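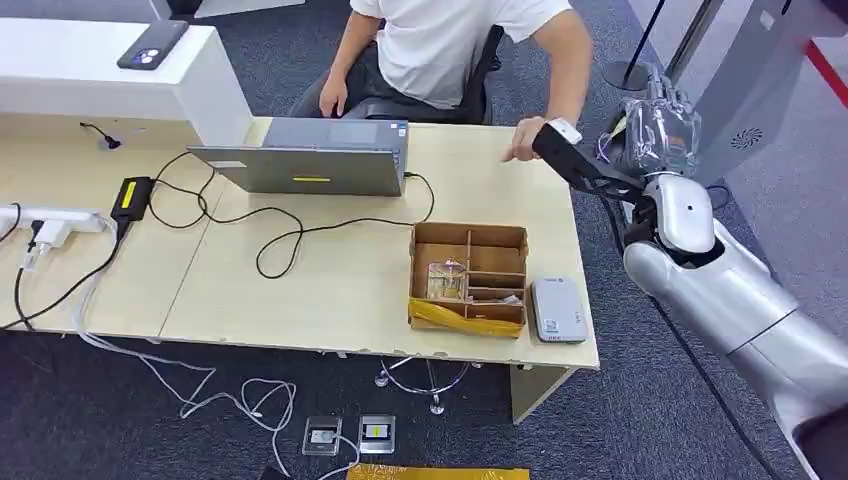 机の上の配線と、仕切りつきの段ボール箱。片づけはだいたいこのあたりから始まる。

机の上の「とりあえず」を減らしたい

うちの机の話をすると、たいてい途中で相手が目をそらします。思い当たるふしがあるんでしょうね。ノートパソコンを開く、電源アダプターをつなぐ、余ったコードがくるんと輪になる。その輪の向こうに電源タップがあって、手前には昨日届いた箱がまだある。私も長いこと、そういう机で原稿を書いてきました。

散らかっているというほどではないんです。ゴミがあるわけでもないし、コーヒーをこぼしたわけでもない。ただ、どれもこれも「とりあえず」そこにある。とりあえず置いたアダプター、とりあえず開けた箱、とりあえず脇によけたスマートフォン。この10月、連載の締め切りが妙に早くて机に向かう時間がのびたら、その「とりあえず」が急に気になりだしました。

そこで会いに行ったのが、孔イェリン(Ye-rin Kong)さんです。カークトン(Kerkton)という小さな工房で、机まわりの整理を仕事にして12年。もとは家具の配送をしていたそうで、机を運ぶたびに裏側の配線を見てきたと言います。なんだかもう、それだけで信用してしまいました。

「まず、アダプターの居場所ですね」

開口一番がこれでした。収納ケースでもラベルでもなく、あの黒い四角いかたまり。たしかに机の上であれほど態度の大きいものもありません。本もノートも載せられないし、ちょっと押すとコードごと動いて、その先の何かまで引っぱっていく。

孔さんのやり方は単純で、アダプターを机の上に置くか、下に吊るすか、先に決めてしまいます。持ち歩くパソコンなら上でいい。毎日外して鞄に入れるものを机の下に固定すると、三日でいやになって結局もう一本買うことになるから(買いました、私は)。上に置くと決めたら、場所は奥の隅か、利き手と反対の端。そのかわり余ったコードはゆるく輪にして、面ファスナーのバンドで一か所だけ留めます。

「きつく巻かないでくださいね。根元のところが傷みますから」

ついアダプターにぐるぐる巻きつけてしまう私は、黙ってメモを取りました。

次が電源タップ。机の縁に置いている人、多いですよね。抜き差しが楽なんです、あれは。私もずっと縁派で、床にもぐるのが嫌いだからという、まったく色気のない理由でした。孔さんは縁に置くこと自体には反対しません。気にするのは、そこから床へ落ちるコードの束のほうです。椅子を引いたときに足が当たる位置だと、いつか引っかけます。天板に配線用の丸い穴があるなら、そっちへ回す。穴がなければ、机の脚に沿わせて二か所留める。

ところで、その丸い穴。私の机にもあるのに、買ってから一度も使っていませんでした。ふたを開けたら、中に乾いた消しゴムのかすがびっしり……。見なかったことにして掃除機で吸いました。

さて、箱です。今回いちばん話が盛り上がったのはここでした。

中が段ボールの板で仕切られた箱って、捨てにくくありませんか。せっかく区切ってあるし、小物を入れるのにちょうどよさそうだし。私の机にも、通販のエルティア(Eltia)から届いた箱が、もう何週間も居座っていました。中身は小さな袋がひとつと、なんだったか思い出せない白い部品がひとつ。区画のほとんどは空いています。

捨てなさいと言われるかと思ったら、孔さんはむしろ箱びいきでした。

「しばらく使うのは大賛成です。仕切りの数だけ、自分が何を机に置きたいのか見えてくるので」

高いトレーをいきなり買うより、段ボールで試してみる。二週間置いて、どの区画に何がたまったかを見る。ずっと空のままの区画があれば、その分だけ小さい入れ物でいい。逆にあふれる区画があったら、そこに入っているものが、ほんとうに机に要るものです。なるほど、と思いながらわが箱をのぞいたら、埋まっているのは二つきり。つまり私に必要なのは、手のひらに載る小皿くらいのものだったわけで、ちょっと拍子抜けしました。

ひとつ注意されたのが、テープです。側面に貼った梱包用のテープを残したままにすると、端がめくれてほこりを集めるし、手をかけたときにぺたっとくる。使うなら最初にはがすか、めくれたところを切っておく。それと、ふたの部分は内側へ折り込むか切り落とすか、どちらかにすること。開いたままのふたは、見た目以上に机を食います。

道具にいくらかかるのかも聞きました。バンドと留め具、それにタップを固定する金具をひととおりそろえて、うちの場合は2891円。バンドは20本入りを買いましたが、使ったのは半分もありません。残りは玄関の傘と、なぜか冷蔵庫の中の長ねぎに使っています(これがすごくいい!)。

金曜の夜、さっそくやってみました。手順は孔さんに教わったとおり、まず全部いったん床へ。天板を拭いて、パソコンだけを戻す。そこから先は、使うときに一つずつ戻していきます。いっぺんに戻さないのがこつだそうで、たしかに翌朝の時点で戻ってきたのは、アダプターとスマートフォン、それに飲み物だけでした。

スマートフォンの置き場所は、けっこう悩みました。手元にあると見てしまうし、遠いと鳴るたびに立つことになる。落ち着いたのは、机の奥の、一段高くなった棚の上です。手を伸ばせば届くけれど、何かしながらついでには触れない距離。編集部のチョン・スンウ(Seung-woo Cheon)さんにこの話をしたら、彼は引き出しに入れているそうで、そのかわり引き出しを一日に何十回も開けるのだとか。それはもう、出しておいたほうがよくないですか。

それから、名前のわからない灰色の四角い機器。どこの家にもひとつはあると思うんです。充電に使うやつなのか、通信に使うやつなのか、ぱっと見では区別がつかないもの。孔さんのすすめは、裏に小さなシールを貼って用途を書くことでした。アダプターにも同じ色のシールを貼れば、どれとどれが組なのか迷いません。私は黄色にしました。黒いものだらけの机では黄色がよく目立つし、ちょっと元気そうに見えるのもいいところです。

ちなみに孔さんが訪問先で片づけにかける時間は、机ひとつにつき最大2時間と決めているそうです。それより長くやると、持ち主のほうが飽きて、要るものまで「もういいです、捨てます」と言い出すんですって。わかるなあ。私も最後のほう、まだインクの出るペンを捨てかけました。

あれから机はどうなったかというと、コードの輪は小さくなり、タップは縁から少し奥へ引っ込みました。白い部品の正体もわかりました。去年組み立てた本棚の、棚板を支える留め具です。どうりで一段だけ傾いていると思った。段ボールの箱はまだあります。二週間の観察期間があと四日残っているので、堂々と置いています。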